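Report on a Visit to the Fleretti Distribution Works, Herkton
Regional Association for Warehouse and Handling Practice
Technical Visits Program, August 2023

Purpose of the visit

The Association's technical visits are arranged so that members can examine one installation closely. At Herkton the subject was a single robot picking cell in the small parts store, and the request made to the host in advance was that the cell be shown in its ordinary condition, with its maintenance records open. Fleretti agreed to both. Members were received in the training room, issued with eye protection and visitor badges, and taken to the cell in two parties of equal size.

The host also supplied a copy of the maintenance plan, which members were permitted to annotate but asked to leave on site. What follows is drawn from notes made during the day and from answers given by the maintenance team.

Location and layout

The store occupies the north bay of the former bottling hall. Pallet racking stands on three sides and the picking cell was placed in the remaining space, close to the existing conveyor. The arm is fixed to a steel pedestal supplied by Dogar, who also carried out the anchoring. The pedestal was set on a leveling grout and checked with a machinist's level in two directions before the arm was lifted on. The host repeats the level check every February, when the hall is at its coldest, and has so far found no need to shim.

Entry to the cell is through one interlocked gate. Opening the gate brings the arm to a controlled stop and removes drive power. A second lockout point is provided on the supply panel, and each person going inside fits a personal lock there. Visitors were asked to stay behind the yellow line while the host's technicians demonstrated the sequence, and the full sequence was carried out for each party.

The racking next to the cell is used for slow-moving stock, which keeps foot traffic low. Several members asked whether fork trucks could strike the guarding. A steel bollard has been fitted at each exposed corner, and the host reported one contact with a bollard since installation. The paint was marked and the guarding was not moved.

The arm and its coverings

The arm works in a dusty part of the building. Cardboard fiber is the main nuisance, together with fine powder from split sacks on the upper racks. The manufacturer's seals are adequate for this, according to the host, but the first year of operation showed that fiber was collecting at the joints and holding grease against the paint. A flexible cover was therefore ordered from Fatley, cut to the arm's reach and closed with a hook-and-loop seam so that one person can remove it.

Fitting the cover takes more care than its appearance suggests. It must have enough slack for the joint to turn fully in both directions, and too much slack allows a fold to be trapped. The first cover was fitted with the arm in its parked position and tore at the seam within 14 days. The team now drives the arm slowly through its full working range at reduced speed, stops it at the position of greatest stretch, and closes the seam there. The replacement has remained in service.

Where a fabric cover would interfere with the tool, the host has used clear plastic film on plain surfaces. The film is inexpensive and is changed at every scheduled service. Members discussed this at some length. One view was that film can hide a weeping seal, and that a trapped layer of air and dust may scratch the paint. The technicians accepted the second point. On the first, they replied that film is kept away from joint lines, and that the plan requires the old film to be removed before the inspection begins so that the casting beneath can be wiped and examined.

Cables and air lines

The gripper is supplied with compressed air and with a signal cable from its own sensors. Both run along the outside of the arm and are held by straps. The host described the straps as the part of the cell that is most often adjusted. If they are drawn tight the cable fatigues at the edge of the strap; if they are left loose the loop can catch on the lip of a tote. A paint mark on the cable jacket shows the correct position at each strap, and the weekly check consists of confirming that the marks have not moved.

Air pressure is read at the regulator at the start of each shift and written on a card kept inside the panel door. The card has proved more useful than the electronic log for this purpose, as a slow fall over several weeks can be seen at a glance. A worn fitting was found by this means in the spring and was replaced during a lunch break.

Care of the gripper

The gripper is a jointed, two-jaw unit. It is removed from the arm after every 100 hours of running and taken to the bench. The procedure was demonstrated to both parties on the spare unit, and the steps are recorded here in the order in which they were carried out.

Support the tool from below and shut off the air. Vent the line at the regulator and confirm that the gauge has fallen to zero. Disconnect the signal plug, then the air lines, and cap all open ends. Loosen the flange screws in a crossing pattern and lower the tool onto the bench cradle. Brush the joints dry before any solvent is used. Wipe the pins, check each one for play by hand, and apply a small amount of the specified grease. Work the jaws through their travel and remove what comes out. Refit with new lock washers, tighten to the value on the bench card, and draw a line of marking paint across each screw head.

Attention was drawn to the brushing. When solvent was applied first, the cardboard fiber formed a paste that entered the pin bores and was difficult to clear. The team spent the better part of a shift recovering a gripper that had been treated in this way, and the instruction is now printed in capitals on the bench card.

Pins showing play are replaced in pairs. The host keeps 8 pins on the shelf, enough to rebuild a gripper completely, and reorders when the first pair is taken. Rubber jaw pads are replaced when the molded pattern can no longer be felt with a fingertip.

The wrist camera

A small camera is mounted at the wrist and is used for locating parts in a tote. The bracket is a plain bent plate with slotted holes, and the slots were the cause of the only long stoppage in the cell's history. The bracket had crept by a small amount under vibration, and the arm began to miss thin parts along one side of the tote. The fault was at first sought in the lighting and then in the software. It was found when a technician put a wrench on the bracket screws and felt one of them turn.

Two dowel pins have since been added. The lens is cleaned at the start of each shift with a dry microfiber cloth, and the calibration plate is placed in the cell once a month and after any work at the wrist. The mounting of the camera does not need to be upright for the system to function, as the image is rotated in the software; the technicians advise only that the setting be written down, having once restored a backup that held a different value.

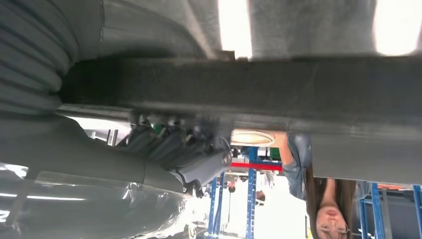 How long does it take to return the cell to work after the gripper has been changed?

The mechanical exchange takes a trained technician less than a coffee break, and the calibration check that follows takes slightly longer. The cell is then run at reduced speed on a tote of test parts before it is released to the shift.

Spare parts and records

Spares are held in a locked cabinet at the end of the maintenance corridor. The list is short: one complete gripper, jaw pads, pins, lock washers, one signal cable, one set of straps, and a second cover from Fatley. Drive components are not held on site. The host judged that the cost could not be supported for one arm, and has an arrangement with the supplier for next-day delivery. Members from smaller firms considered this reasonable. Members operating continuous shifts did not, and would have wished to see at least one spare drive in the cabinet.

Records are kept on paper at the cell and copied to the plant system at the end of the month. Each entry states what was found as well as what was done. This had been a requirement of the maintenance manager from the outset, and the value of it was apparent when the bracket fault was reviewed, as three earlier entries mentioned missed picks on the same side.

Observations by members

The guarding and lockout arrangements were considered sound. It was suggested that the lockout point on the panel be moved nearer to the gate, and the host undertook to examine the cable run.

The use of film should be reviewed. Members recommended a trial in which one segment is left bare between two services and compared with its neighbor.

The bench cradle for the gripper was admired and drawings were requested. The host will supply them through the Association's office.

It was noted that the lighting above the cell is strong and produces reflections on bright surfaces. The host has already changed the totes to a matt finish and has no further work planned.

Acknowledgment

The Association records its thanks to the management of Fleretti and to the maintenance team at Herkton for their preparation and for the frankness of their answers. Members wishing to receive the drawings of the bench cradle should apply in writing, giving their membership number and the name of their site.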